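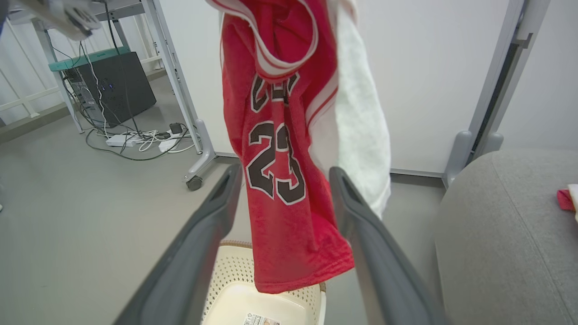 In Defense of the Unfolded Basket

Jan 4, 2020

I have been doing laundry for other people and for myself for a good long while now, and I would like to say a few kind words about the basket that sits on the floor with clean things in it and doesn't get emptied until somebody needs a shirt. I know the basket has a poor reputation. My own mother (who ironed pillowcases, and dish towels too if the radio program was a good one) would have considered it a moral failing, and I carried that opinion with me into three apartments and a marriage before I finally set it down.

What changed my mind was basketball season. We have a child in the league over in Clandgate, which runs from November until everybody is tired of it, and a basketball jersey is a peculiar thing to own. It is worn hard for one evening and then it has to be clean again, usually sooner than you would like. It can't be swapped for another shirt, the way a school shirt can, because the number on the back is the number in the book at the scorer's table. So the jersey gets washed with whatever else is around, which in our house means towels, and it comes out and goes over the edge of something or into the basket, and there it waits.

For the first year I folded it. I would like you to picture a grown adult smoothing a mesh shirt flat on a bed, tucking the sides under, turning up the bottom, and walking it down the hall to a drawer, where it stayed for a night before being pulled out by one armhole and stuffed in a gym bag under a pair of shoes. Mesh doesn't hold a fold anyway. It slides around like a fish. You can put it away beautifully, and when you open the drawer it has let itself out and is lying on top of the socks.

Somewhere in the second winter I stopped, and I waited for the household to fall apart, and I am pleased to report that we got to every game with a shirt on.

Now, I am not arguing for chaos, and I do want to be fair to the folders, some of whom are my dearest friends. There are things that need folding. Sheets need it, or they take over the closet. A good sweater needs it, and so do the pants you wear when you have to sit across a desk from a person at the bank. I fold all of those, and I even like doing it, particularly the sheets, when there is someone at the other end to walk toward me with the corners. Towels I go back and forth on. A folded stack of towels is a lovely sight and makes a person feel that company could come. But a towel is going to be hanging from a hook again by tomorrow, damp and crooked, and I have come to think that most of ours could skip the shelf and go right from the basket to the hook without any loss to civilization.

What I object to is the idea that a wash isn't finished until every piece of it has been made into a rectangle. I think we picked that idea up from stores. In a store the shirts have to be rectangles so that they will stack and so that you can find the large. At home you know perfectly well which one is the large. It's the one you gave birth to the owner of, or married, or the one with the bleach mark from the time with the bathtub.

I should say something about the basket itself, because if you are going to live this way the basket matters a great deal. For years we had a collapsible one, a Skarkel, with the wire hoop around the top, and it collapsed, usually on the stairs. After that came a tall hamper with a lid that I thought looked very smart, and the trouble with it was that the clean things went down in the dark and were forgotten, and I once bought 2 new packs of undershirts while the old ones were sitting at the bottom. The basket you want is low and wide with holes in the sides, so that air can get through and so you can see a bit of sleeve. Plain is fine. Ours are from the hardware store, and when I bought the last one they cost 11 dollars, which I remember because I'd brought ten.

The other thing you need is a place for it, and I'll admit this is where my system gets ragged. In an ideal house there would be a bench near the dryer. In ours, the basket travels. It has lived at the foot of the bed, beside the piano, and for most of one fall next to the computer desk, where every cord we own goes to lie down. I have read the articles about giving each thing a home. I believe the basket's home is wherever I was when the phone rang.

A reader wrote to me after my last piece on housekeeping and said, very politely, that this sort of thing teaches children to be careless. I have thought about her letter a good deal. I do believe children should know how to look after their clothes, and mine can run the washer, knows not to put a printed jersey through on high heat, and turns it inside out first so that the numbers don't crack. That took me the better part of 5 months to teach, and I'm prouder of it than I would be of a tidy drawer. Caring for a thing and folding a thing are separate skills, and I would rather spend my limited supply of nagging on the first.

There is also the matter of time, which I used to wave away. It's only ten minutes, I would say, standing there at the bed at the end of the evening matching up sleeves. But it was ten minutes nearly every night, and they were the ten minutes when somebody was in the kitchen eating cereal and was, for once, in the mood to tell me about the game. You miss a lot of that from down the hall. These days I take the basket with me into the kitchen and set it by my chair, and if my hands want something to do I'll fold a few washcloths while I listen, and if they don't, I have tea.

I still have my mother's iron, a heavy old Fehr with a cloth cord, and I would guess it has done 100 pillowcases for every one I've slept on. Once or twice a year I get it out and do a tablecloth, and the smell of it is wonderful, and I understand completely why she loved it. Then I put it back on its shelf, and the next morning I go looking in the basket for a clean towel, and it's usually somewhere under the jersey.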